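Gruveo Place Names – README

Hello, and thanks for looking in. Gruveo is a little collection of local place names from in and near Plernodville: field names, lane names, bends in the river, the corner where the bakery used to be and which everyone over fifty still calls the bakery. I started it because my neighbour gave me directions by way of "Hangman's Elbow" and I couldn't find it on any map I owned. It isn't on any map at all, as far as I can tell. It's the sharp bit of Mill Lane.

Last updated 2023-07-11.

What's in it

There are 700 names in the main file, names.csv. Each one has its own row, even when two names belong to the same spot, so please don't treat the row count as a count of places. Of those, 255 come with a recorded explanation of where the name came from. Some of the explanations are plainly wrong (there is no way Soup Field is Roman) but I've kept them as they were told to me, because I think the wrong ones are half the fun.

The columns are:

name – the name as the person spelled it, or as I spelled it if they only said it out loud
also_heard – other versions, split by semicolons
kind – field, lane, water, building, corner, hill or other
parish – one of 6, listed in parishes.csv
story – the explanation, if there was one
source – spoken, letter, old map or sign
sure – yes, no or argued

That last one needs a word. "Argued" means that at least two people gave me different locations and neither would budge. I didn't want to pick a winner, so both places are in the notes file. Bustimen is the worst for this. It's either the wet meadow below the church or the whole slope above it, and I've had a very firm letter in favour of each.

How I collected them

Mostly by asking. I had a stall at the Gavalas summer fair with a big printed map and a pot of pens, and people wrote straight on to it. I was worried they'd be shy, but by lunchtime the eastern side was so full of handwriting that I had to stick another sheet over the top and begin again! The rest came from letters, chats at bus stops, and a long wet afternoon with the tithe maps at the library, where you're only allowed pencils and the radiators are either off or ferocious.

After that came the dull part, typing it all up. I did the spoken ones first while I could still hear them in my head, then the letters, then the fair maps, which took most of August because people do love to write round corners. 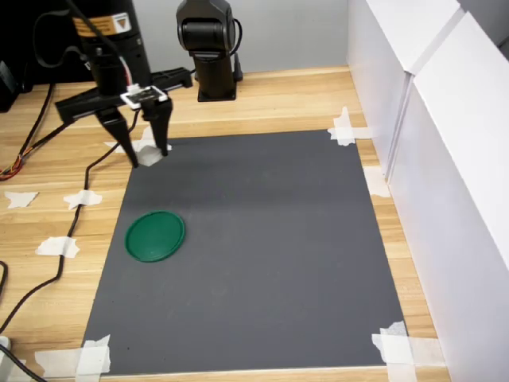
Dehua Fan wrote to me after the first version went up and said the spellings ought to be tidied, as it makes no sense to have Cuckoo Pen, Cookoo Pen and Cuckow Penn sitting in three rows when they're obviously the same hedge. I do see the point. Searching is a pain as things stand. But I'd rather keep what people wrote, so version 2 has a file called groups.csv that ties matching names together under one number. Use that if you want tidy, and leave it alone if you don't. Dehua wrote back to say this would do "for now", so I expect I'll hear more.

Where the spelling came from me, I went for whatever looked most ordinary. If a name sounded like a normal English word I used the word, and if it didn't I wrote it the way I'd read it to a child. You'll find a few apostrophes that come and go. Sorry about those. I change my mind about apostrophes depending on how much tea I've had.

Things to watch out for

Older people are heavily over-represented, and so are people who like fairs. I have very little from the new estate on the north side, although the names I do have from there are lovely – Trolley Creek is a proper place name as far as I'm concerned, and it has a better story than most of the medieval ones.

The locations are loose. I haven't given grid references for anything on private land, only the parish and a short description such as "second field after the stile". Please don't go tramping through someone's barley to check. A couple of farmers were kind enough to go through their fields with me over the kitchen table and I'd like to be allowed back.

I took out names that were really just a living person's name, so "Pam's" and that sort of thing have gone. Names of people long dead have stayed in. There are also some rude ones. They're old and I've left them be, but if you're using this with a school class, filter out anything marked x in the notes file first.

Nothing here should be used to settle a boundary dispute. I've been asked once already and the answer is no.

Opening the files

Everything is plain CSV in UTF-8, with commas between columns and double quotes round anything that has a comma in it. The story column can be long, and some stories have line breaks in them, so if your spreadsheet seems to have gone mad halfway down, that will be why. Import the file properly and it should settle. The old release had the parish column in the wrong place for the letters – that's fixed now, thanks to Haruna Shibata, who spotted that I'd put a duck pond in a parish with no water in it.

Using it and adding to it

Do what you like with it: maps, quizzes, walks, names for your own brand of jam. It's shared under CC BY 4.0, so just say it came from Gruveo and link back if you can.

If you know a name that's missing, open an issue or send me a note with the name, the rough place and who used it (gran, the postman, everyone at school). A story is welcome but you don't need one. If you think I've got something wrong, tell me that too, though be warned that it may well end up as "argued".

Still to do: the mill letters, the second box of tithe maps, and anything at all about why there are so many Soup Fields.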